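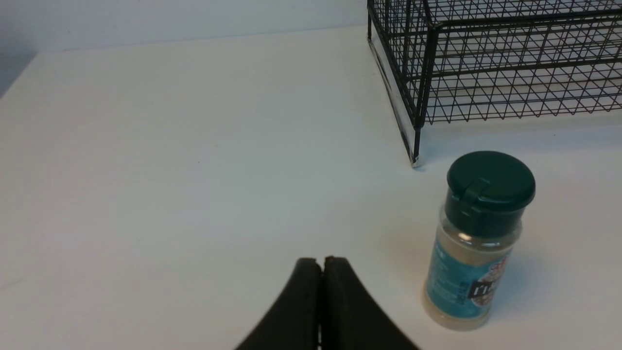
To: the list
Subject: Re: Wire baskets for spices, yes or no?
Date: September 12, 2025

Hello all,

I answer between the lines, because there were several questions in one message and I do not want to forget any.

> We moved to a smaller kitchen in Reltivthorpe and there is no
> spice drawer any more. I am thinking of a wire basket that stands
> on the table against the wall. Do the small jars stay upright in
> such a basket, or do they fall over all the time?

It depends on the bottom of the basket. I have a black one of wire mesh, with the crisscross pattern. The mesh at the sides is no problem for anything. But if the bottom is also open mesh, a small jar stands a little crooked, and when you take out its neighbor it leans over. I cut a piece of thin cork mat to the size of the bottom and put it inside. Since then the jars stand well. A folded kitchen towel works too, but it collects crumbs and you must wash it often.

Please measure your tallest jar before you buy. My first basket was from Casturel and it was very nice, but so deep that I could see only the caps. I had to lift out every jar to read the label. Now I keep onions in it.

> Also I would like to know if I should pour everything into equal
> glass jars. The shop jars are all different and it looks messy.

I did this once and I regret it a little. The glass jars were pretty for one month. Then I had two pale powders, both the color of sand, and I did not know which was garlic and which was ginger until I opened them. With the shop jar you have the name and the date already printed. The flip-top cap is also practical when you have only one free hand over the pot. The green caps and the blue labels do not match with anything in my kitchen, but I have stopped to look at it.

If you want equal jars anyway, write the name on the cap and the date on the bottom. I use the paper tape from Uibo, it comes off with warm water.

> How many do you keep out? My husband says all of them, I say only
> the ones we use.

I agree with you. I keep 9 in the basket and the rest is in a closed box in the cupboard, where it is dark. Every September I take out all of them, smell each one, and throw away what smells of nothing. This year there were 3 to throw away, and one of them was a curry mix which I bought two times by mistake.

> Last question: does the wire scratch a white tabletop?

Mine did, in one corner. The posts at the corners go down to the table, and the ends of the metal are not so smooth as they look. I put small felt dots under them, the kind for chair legs, cut in half. Lift the basket when you clean under it and do not push it. For the scratch that I had already, a paste of baking soda made it lighter but it is still there when the light comes from the side.

One thing you did not ask: keep the basket away from the stove. Steam goes into the jars each time you open them over the pot, and then the powder becomes one hard piece. I shake a bit into my palm or a spoon first. For salt I put some grains of rice in the jar, as my mother did.

Does anybody here have the low Mutuma basket with the handle? I would like to know if the handle folds down completely, as I have a shelf just above the table and not much room for my hand.

Kind regards to everybody, and good luck with the new kitchen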